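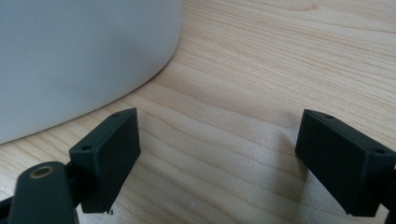

Kevitz Community Choir
Minutes of the General Meeting, October 11, 2022

The meeting opened at 7:05 p.m. in the back room of the Minja building. The June minutes were approved with one fix: the summer picnic was potluck, and the salads deserve the credit!

1. Summer season

What a season it was. The outdoor concert at Bornance Park drew our biggest crowd yet, and the altos would like it on record that they held the key all the way through the last piece with no piano. Ticket sales and the donation bucket together brought in 2,912 dollars. After the park permit and the sound rental there is enough left to pay for the winter music outright, which we have never managed before.

2. Membership

We now have 69 paid-up singers. Eleven are new this fall, and six of those are tenors (loud applause). The new folders have been handed out. Anyone still holding an old blue folder should bring it back, with the pencil if possible.

3. Winter concert

The program is nearly set. We open with the two carols in Welsh, and the pronunciation sheet will go out by email. The long piece stays in - a few members asked if it was too much for one fall, but the section rehearsals have been going so well that the vote to keep it was close to unanimous. The interval will be fifteen minutes, with cider.

Seating at the Evico Hall is 299, so we will do two performances, Friday evening and Sunday afternoon. Tickets go on sale at rehearsal first, then online. 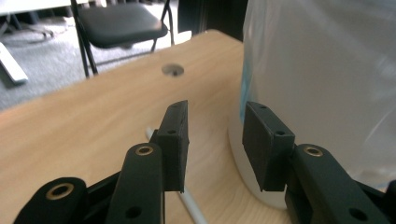
Tabletop, light wood.

4. Risers

The hall's risers wobble on the left end and the basses have had enough. Renting a set for the weekend was compared with buying used. A school in the next county is selling three sections in good shape, and members were excited about having our own at last. Agreed to spend up to 2,000 dollars, delivery included. Two basses will go and stand on them before we pay.

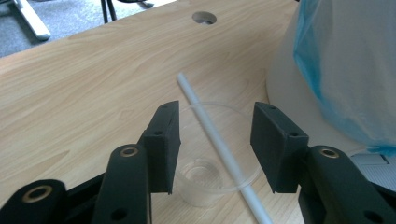

5. Children's singing morning

A lovely idea from the sopranos: one free Saturday morning of rounds and clapping songs for ages five to ten. We would need a song leader, a snack table and a short form for parents. Strong support all over the room. A date in the new year will be picked once the hall calendar is out. 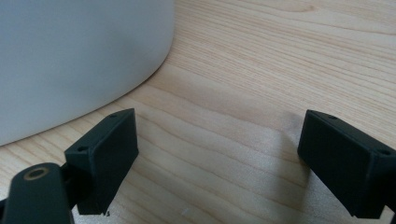 6. Other business

Rehearsal will start at 6:45 for the next four weeks to fit in the Welsh. Please park behind the building, as the bakery needs its spaces out front. The cough drop jar is empty again, donations welcome.

Concert dress is all black with any red scarf you like - wool, silk, knitted by your aunt, all fine.

The meeting closed at 8:20 p.m. and we sang the second carol twice before going home.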